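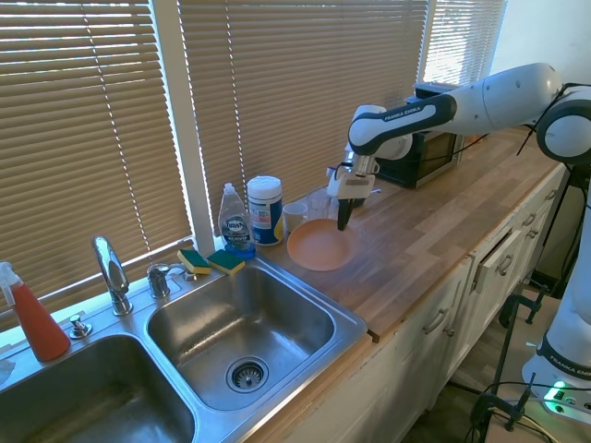
Page 37

05/11/2020

Up late, no bread. Toast plan abandoned, had cereal out of a mug. Rain all morning, the gutter at the back doing its thing again, must ring Efraín about it, or write it on the list at least.

Kitchen first becuase it was worst. Orange plate, mug, glass, all still out on the counter. Dawn at the back with the tub of wipes, both sponges up on the ledge by the tap where I like them. Eleri puts hers in a dish under the sink and says mine is slovenly. Well. They dry better up there and I can find them.

Rehema rang halfway through about the Lukumay parcel. They want 308 for the repair and the postage on top, she said no, then said maybe, then her battery went. Wrote it on my hand. Must not wash it off – washed it off. 308, I'm fairly sure.

Then the worktop. I do love that wood, all those long wavy lines in it, and the place where they bend round like a knot, or nearly a knot. Oil is on the list for January. Mutua swears by the Brullo stuff, Tatiana says any old oil will do and he's been had. Not getting between them.
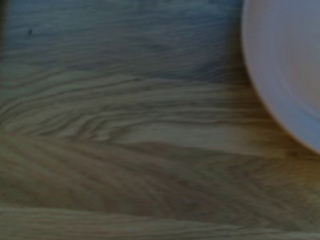 and I'd have got the tin last week only Winbridge was shut when I went past, some notice on the door about stocktaking. Try again after the dentist. If there's time. There won't be time.

Lunch standing up. Soup, the end of the cheese. Read two pages of the Mornwood book and lost my place, somebody's aunt has inherited the mill and I can't remember which aunt. Post came: gas bill, a catalogue, a card from Tatiana with a heron on it. Lovely card. Stuck it on the fridge over the bin days, then had to move it to see the bin days.

Back to the sink. Peach plates want doing by hand, the rims chip if they knock together, so one at a time over the right-hand side and no rushing. Spray bottle wants to live somewhere else, it's all the way down the far end by the cloth and I'm forever reaching. Strainer needs a proper scrub, tomorow.
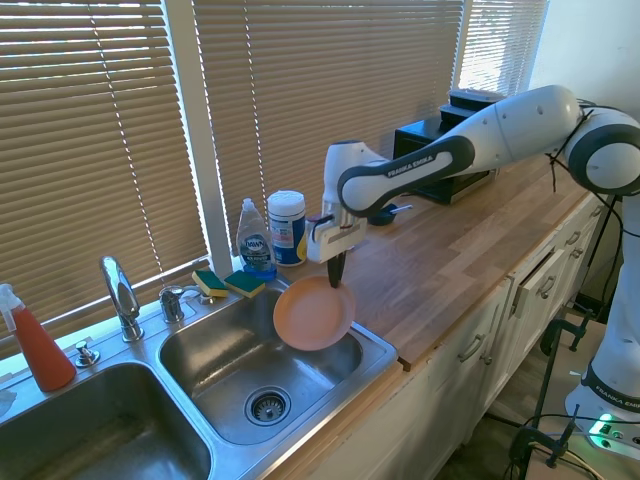 Still to do

Gutter – ring Efraín
Ask Rehema was it 308
Oil, Winbridge, before January
Bread!!
Thank Tatiana for the heron
Find out which aunt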